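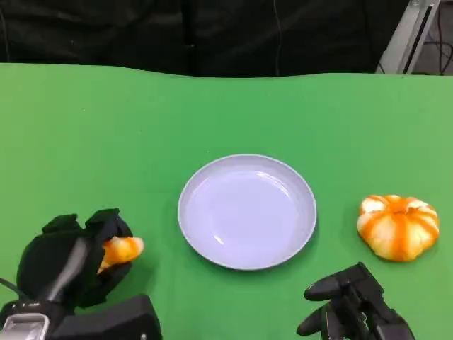 Mandarin and plate, left hand holding a piece

1 min read
October – posted by Umex

Has anyone bought the Hevevell hands? I'm after a pair for soft fruit and the sales page is all screwdrivers and boxes. Will they squash a mandarin?

Answer 1
Mine don't, but I peel it first and keep the grip at 9. Default is way too strong – I made a lot of juice that first Tuesday! The Tutitz finger covers are worth getting too.

Answer 2
depends on the fruit

Answer 3
Ask for the 5 day trial. Support was slow with me, and the spare fingertips are $59 a set.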